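Ruddock Robotics Club: Call for Participants, Tabletop Sorting Project

Posted 2022-10-13

The Ruddock Robotics Club is looking for students to join its tabletop sorting project for the rest of the school year. There are 10 open places. Students from any major may apply, and first-year students are welcome.

The project is called Skollach. Its goal is to get a single robot arm to clear a cluttered table and put each item where it belongs: fruit in one place, packaged snacks in another, trash in a third. The current software does well with boxes and poorly with bags, cloth and anything that rolls. Most of this year's work will be on those items.

Participants join one of two groups. The control group writes and tests the motion code for the arm and gripper. The data group sets up the table, runs trials, and labels the results. No one is locked into a group, and switching between terms is fine. 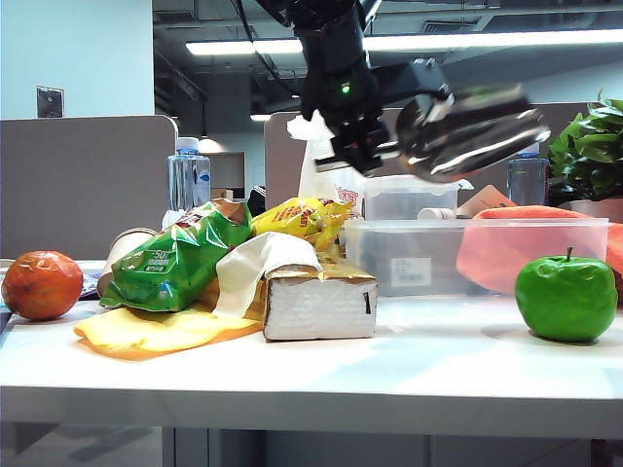 Trials use ordinary things from a grocery store or an office supply closet. Setups change from session to session, so part of the data group's job is to write down what went on the table and in what order. The club has 164 logged trials so far and wants to reach 400 before the Jolmont Student Challenge in July. Soft packaging and fruit next to storage boxes are the setups we need most.

What we ask of participants:

Two lab sessions a week during the term, two hours each
The lab safety briefing before your first session
A short written log after every session you run
Attendance at the monthly project meeting

Some Python is needed for the control group. The data group has no programming requirement, but you should be comfortable with spreadsheets and with repeating the same task many times. Experience with ROS, 3D printing or basic wiring is useful in either group.

This is an unpaid student project. The club covers the Jolmont entry fee and travel for the competing team. Replacement gripper parts and printing material come out of the club budget.

To apply, pick up a form at Room 71 in the Zosex Building or from the club mailbox next to it. Tell us your major, which group you prefer, and the hours you are free. A paragraph on something you have built or fixed is enough; please do not attach a resume. Applicants will be invited to sit in on one session before places are confirmed.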